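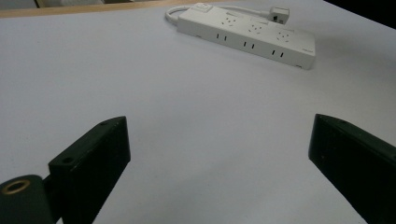 Chapter 6
Sharing One Outlet: Power Strips, Cords and Tidy Tables

There is a good chance that somewhere within reach of you, as you read this, there is a power strip. It may be under a desk gathering fluff, or behind the television where only the cat goes, or lying on the table itself, much like the white one that opens this chapter. We hardly ever look at them properly, and that is a bit of a pity, for they have a good deal to teach us about electricity at home and about how a sensible household object is put together.

You will remember from Chapter 5 that we followed the wiring of the Ochoa house from the panel in the basement up to the kitchen. Sarahí Ochoa very kindly let us trace every circuit in the place (her patience with our muddy boots was remarkable), and we finished at a single wall outlet behind her sewing table. We left it there on purpose. What happens past the wall is a subject all its own, and it is where most of us do our own arranging, with no electrician on hand to tut at us.

Sarahí had a sewing machine, a lamp, a radio and an iron, and one outlet to feed them from. Anybody who has rented an older apartment in a town like Killwood will know the feeling. Her answer was a power strip, and that is the usual answer, and for the most part a perfectly good one. But it does raise some questions that we shall spend the rest of the chapter on.

6.1 Looking at a strip before you use it

Let us start with the casing, because it is the part you touch. On the strip in the opening photograph the casing is a long plastic block with its edges rounded off, and the cord comes away from the same end as the switch. Many strips are laid out like this. The switch is a rocker, the kind that tips one way or the other under your finger, and a raised border around it helps you find it without looking, a kindness when you are on your hands and knees under a desk.

Now look at the outlets. Along the top is a row of clustered slots and pin holes, the pattern called a universal or multi-standard socket, meant to receive plugs of several different shapes. On the front side face are plainer outlets, each a pair of short upright slits for flat two-bladed plugs. Students often ask us whether a plug that fits is therefore a plug that is safe, and we are always glad of the question. Fitting is a matter of shape. A travel hair dryer may slide very happily into a universal socket and still be built for a different voltage, and a plug with an earthing pin may go into a socket that gives that pin nothing to connect to. So the shape of the hole is only the beginning, and the rating label is the next thing to find. It is commonly on the underside, in print that seems to get smaller every year.

6.2 Adding up the load

Every appliance has its wattage marked on it somewhere, and every strip has a limit. Adding up is all that is required, and you can do it on the back of an envelope. When we did this at the sewing table, the Gernia iron was marked at 1000 watts, the Koo sewing machine at 183 and the Camis radio at 27. We leave the lamp aside for the moment – it turns up again in Exercise 4, and it has a colour-changing bulb that makes things more interesting.

You will notice straight away that the iron outweighs everything else put together. This is typical. Things that make heat are greedy, and things that make sound or a little light generally are not. A kettle, a toaster or a space heater is best given a wall outlet to itself, and it is a good habit to ask of any appliance, before you plug it in, whether its job is to get hot.

6.3 The cord, the plug and the table

It is tempting to think of the cord as an afterthought, but it carries the current for everything plugged into the strip. It should lie in easy loops, without a sharp kink and without a chair leg standing on it. A cord wound tightly and tucked behind a cushion cannot shed its warmth, and that is a poor place for it however neat it looks.

Before you go on, find a strip at home and clear a space on a table for it. Switch it off, unplug it at the wall and remove whatever is plugged into it. Then make a sketch in your notebook, labelling the switch, the cord, the plug and each kind of outlet. Copy down the rating if you can read it. Keep the sketch handy, as we shall be adding the wires inside it in Section 6.4.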